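Accueil | Nouvelles | Feuilletons | Auteurs | Nous écrire

La ligne quatorze

Temps de lecture : 4 minutes

Kiri McPhee avait gardé pour la fin de l'après-midi la ligne quatorze du budget, parce que c'était la seule qui lui faisait un peu peur, et qu'elle avait toujours été de ces gens qui mangent d'abord les légumes, puis la viande, puis repoussent encore le dessert s'il a mauvaise mine. Les treize premières étaient passées sans douleur : les chaises, la réfection du couloir, l'abonnement à une revue que personne n'avait le cœur de résilier. La quatorzième disait simplement « Instruments, bras gauche et bras droit, renouvellement », et dans la colonne des montants il n'y avait rien du tout, un petit rectangle blanc, bien propre, qui attendait.

Elle tenait les comptes du centre de formation de Drukbridge depuis 9 ans. Elle savait le prix d'une boîte d'aiguilles courbes et celui du café, et elle savait surtout que Grendberg, le fournisseur, avait pour habitude d'envoyer en mars des devis d'une politesse exquise où tout coûtait davantage que l'année précédente. Celui qu'elle avait sous la main proposait 2 pinces neuves, livrées et réglées, avec un contrat d'entretien dont le nom ronflant occupait toute une ligne. Flado, le concurrent, offrait moins cher et promettait moins bien. Et puis il y avait Amundsen, la salle du fond, qu'on appelait ainsi à cause d'un hiver où le chauffage y était tombé en panne, et où l'on s'exerçait à recoudre du matin au soir.

« Viens donc voir avant de signer, lui avait dit Ysaline, la formatrice, en passant la tête par la porte. Tu paies ces machines depuis des années et tu n'as jamais regardé un point se faire. »

C'était parfaitement vrai, et Kiri, un peu vexée, emporta sa chemise cartonnée, son crayon, ses lunettes de près et même le devis, au cas où il faudrait le consulter en route (il ne fallait jamais le consulter en route, mais elle aimait le sentir sous son bras). Dans la salle Amundsen, on lui avança un tabouret devant les écrans, et elle s'y installa comme on s'installe au cinéma de quartier, le manteau sur les genoux.
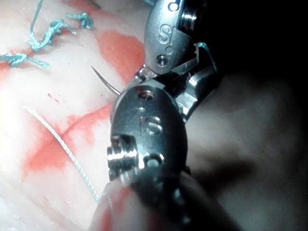
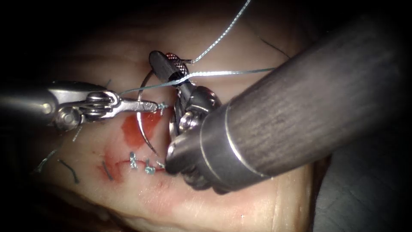
L'aiguille courbe et le fil, au plus près des pinces puis avec un peu de recul ; dans les deux vues, deux nœuds sont déjà posés.

Elle ne s'attendait pas à ce que ce fût si petit ni, il faut bien le dire, si rouge. Elle songea à sa grand-mère, qui raccommodait les torchons près de la fenêtre et qui tirait la langue au moment du nœud, et il lui sembla que les deux bras, s'ils avaient eu une langue, l'auraient tirée aussi.

« Et les vieux nœuds, demanda-t-elle à voix basse, on les défait, après ?

— On les regarde, répondit Ysaline. On les regarde longtemps, on se dispute un peu, et on recommence sur un autre coussin. C'est pour cela que ta ligne de consommables est si longue. »

Kiri nota « coussins » dans la marge, puis ajouta un point d'interrogation, puis l'effaça. Depuis deux ans, elle rognait sur cette ligne-là avec une bonne conscience de ménagère, en se disant que le tissu d'exercice, après tout, pouvait bien servir jusqu'à la corde. Elle se sentit rougir dans la pénombre et fut contente que tout le monde eût les yeux ailleurs.

« Dis-moi franchement, reprit-elle. Les pinces, il t'en faut des neuves cette année ? »

Ysaline prit son temps. C'était une femme qui répondait aux questions d'argent comme on traverse un ruisseau, en tâtant chaque pierre. Elle dit que celles-ci tiendraient bien encore une saison, si on les faisait réviser ; qu'elle préférait, à choisir, un élève qui pût rater vingt coutures à un élève qui en réussît trois avec de l'acier tout neuf ; et que Grendberg serait fâché, mais que Grendberg était fâché tous les printemps et s'en remettait très bien.

Alors Kiri ouvrit sa chemise sur ses genoux, chercha la ligne quatorze à la lueur des écrans et inscrivit dans le petit rectangle blanc : 700, révision seulement. Elle reporta le reste deux lignes plus bas, en face des coussins et du fil, avec une flèche un peu tremblée qu'il lui faudrait refaire à la règle avant de remettre le dossier.

Elle aurait pu remonter à son bureau, où l'attendaient le téléphone et la lettre de Flado. Elle remit plutôt son crayon derrière l'oreille, plia le devis en quatre et demanda s'il restait du café.

À lire aussi
Le marchand d'horloges de la rue basse
Trois lettres à un plombier
L'été des balances
Ma tante et l'ascenseur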